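Reading cabinets to replace kitchen shelving at Fleten neighbourhood house

The Fleten neighbourhood house has begun fitting out its rear brick room as a small reference and household-records library, following the closure in January of the shared office where the material was previously held. Work on the first stage was signed off on 8th June. The room will hold appliance manuals, sewing patterns, garden records and a lending collection of practical handbooks.

The project is coordinated by Shufen Ding, who manages the building's programme. Joinery and fixings are being handled by Osvaldo Xavier of Clistard, a small firm that repairs and re-hangs second-hand cabinetry. The approved budget for the first stage was $3,789, covering wall fixings, floor levelling, paint, hardware and labour. The furniture itself was donated.

Three types of storage were considered. Open steel racking was the cheapest option per metre of shelf but was ruled out on noise and appearance. Built-in joinery was quoted and set aside on cost. The third option, freestanding white cabinets combining closed and open compartments, was adopted after a trial in the corridor outside the kitchen. Users in the trial put small items behind doors and left books and baskets on the open shelves, and the allocation of compartments in the new layout follows that pattern.

The wall presented the main technical difficulty. The brickwork is original and the face of the bricks is uneven, so a cabinet pushed hard against it touches at only a few points and can rock. Xavier specified packers behind the upper rail and an anti-tip bracket fixed into the brick, with the mortar joints avoided. Holes were drilled at low speed with the hammer action off until the bit had passed the face, to limit spalling. Each bracket was load-tested before any shelf was filled.

Levelling was done from the floor up. The slab falls slightly towards the rear door, and adjustable feet were fitted to the front edge of the base. According to the work log, the doors were re-hung after levelling and not before, as the hinges on second-hand units tend to have been adjusted to suit whatever floor they last stood on. 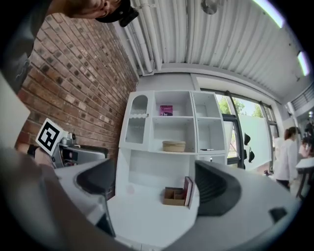 Can heavy manuals be stored on the upper shelves?

Only in small numbers. The load guide for the room puts bound volumes and full ring binders on the middle and lower shelves, and keeps the upper compartments for light items and material that is seldom borrowed. Anyone who needs to move a heavy set should clear the shelf first and lift from a step, with the cabinet door fully open.

The load guide was prepared by Xiaoqing Li, who catalogued the collection over the autumn. The catalogue runs to 368 entries, the largest group being manuals for household appliances. Many of these are for models no longer sold, and they are the items most often requested by people attending the repair sessions. Li has arranged them by type of appliance and then by maker. Loose sheets have been placed in card folders and labelled on the spine side, so that a folder can be identified without being pulled out.

Baskets with lids will be used for small parts, spare labels and stationery. Open trays were tried first and collected brick dust, which continues to shed from the wall in dry weather. A clear masonry sealer has been tested on a patch near the skirting. Results will be checked before the remainder is treated, as the sealer slightly darkened the test area and may slow the movement of moisture through the wall.

Aurélien Cordier, who advised on lighting and conservation, recommended no change to the ceiling fittings in the first stage. The existing fluorescent lights give adequate working light at the shelf face, he said, but printed covers should not be left facing them for long periods. Strong pinks and reds fade fastest, and volumes with covers of that kind are to be shelved spine out where space allows or rotated at each stocktake. Replacement of the tubes with LED equivalents has been costed separately and is not yet funded.

Cordier also raised the question of pipework. Library material is not to be stacked above the top of any cabinet, both to preserve access for plumbers and to keep paper away from condensation. The rule has been added to the room's conditions of use. A gap for inspection has been left at the side of each unit, wide enough for a hand and a torch.

Cleaning of the frosted glass used in some of the donated cabinet doors is to be done with a damp microfibre cloth and no spray. Liquid applied directly to the pane can run into the rebate and swell the surrounding material. Decorative trim should be dusted with a soft brush. Painted surfaces have been given a water-based enamel in satin white, and the maker's curing period is to be observed before weight is placed on any newly coated shelf.

Borrowing will operate on a paper register for the first period. Users will write the catalogue number, their name and the date out, and return items to the lowest open compartment, where they will be checked and reshelved by staff. The compartment is to be kept clear for this purpose. Qiuyue Yan, who will run the register, said a barcode system had been examined but was not justified by the present volume of loans.

"The register takes a few seconds and can be read by anyone at the desk," Yan said. "If lending picks up we will look at it again. The numbering was set up so that it could be moved across without relabelling."

The second stage covers a reading bench, two further cabinets and a low shelf for children's material. Ding said the layout had been drawn with a clear path to the rear door, and that no unit would project into it. Measurements for the bench have been taken from the finished floor level. Timber has been reserved through Clistard, and work will proceed once the sealer results are in.

Donations of appliance manuals are being accepted at the front desk. Items should be dry, complete and free of mould. Photocopies will be taken where the original is out of print and the copy is legible. General fiction, magazines and encyclopaedia sets cannot be accepted at this stage.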